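Suturing Skills Lab Users Group
Minutes of meeting, Sep 27, 2023
Fedell Building, second floor meeting room

1. Minutes of the May meeting
Approved with one correction: the thread order was placed with Zevex, not Chien.

2. Practice pads and thread

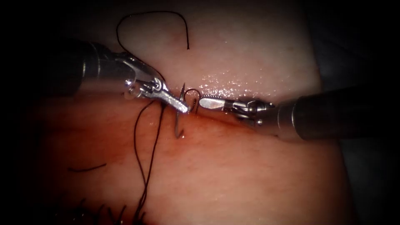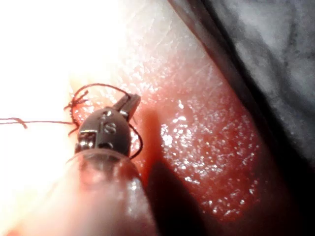 Suture practice on the tissue pad. First picture: needle between the two instruments. Second picture: instrument tip with thread, close up.

The group discussed thread handling. Several members said loose tails are left too long and get wound around the instrument during the next throw. Agreed that the practice sheet will give a tail length for each exercise.

Pads are being used past the point where the incision line holds a stitch. Chien has quoted $1,571 for a new lot of pads. Susar quoted $2,463 for a similar lot - delivery included. The group preferred the Chien pads, which tear less at the edges. Order approved.

3. Needles
Curved needles are to be counted out and counted back in at every session. Bent needles go in the sharps box and are written on the sheet. A new box of 30 is in the top drawer.

4. Bookings
The lab logged 1,031 practice hours since the last report. Evening slots are full through the end of the term. Users who cancel should do so by noon the day before. A request for early morning hours was held over - building access has to be settled first.

5. Other business
The light over the second bench flickers. A repair request has been sent in.

Next meeting: date to be set by email.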